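3 min read

4. Packing the paddle case

People always ask me if the Prastus pair can do chores yet. Well, some of them! Putting a table tennis paddle back in its case is the one I'd start with, and it's harder than laundry day makes you think (soft cover, stiff paddle, two arms that have to agree).

1. Clear the table, then open the case flat between the arms, front cover to the left.
2. Lay the paddle on the padded back half, handle toward the lower right.
3. Park both arms clear of the case and set grip force to 400 on the Fammont panel.
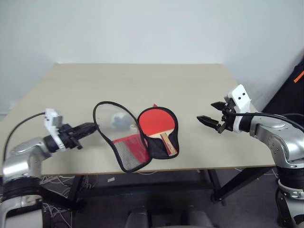 Fig. 4. Case open, paddle on the back half, left gripper next to the rim of the clear cover.

4. Run the "fold" routine at half speed. The left arm goes for the rim, the right one is meant to steady the paddle.
5. Zip it by hand. Sorry, I've tried for 2 years and the zipper still beats me.

Note: clear plastic confuses the depth reading. Princess Macapagal puts a strip of matte tape on hers and swears by it, so try that before you email me.

Caution: don't go over 2000 on the grip force, ever. Keep your fingers out while the arms are moving, and hit stop before you reach in to straighten the cover.

If the fold stalls halfway, go back to step 3 and start over.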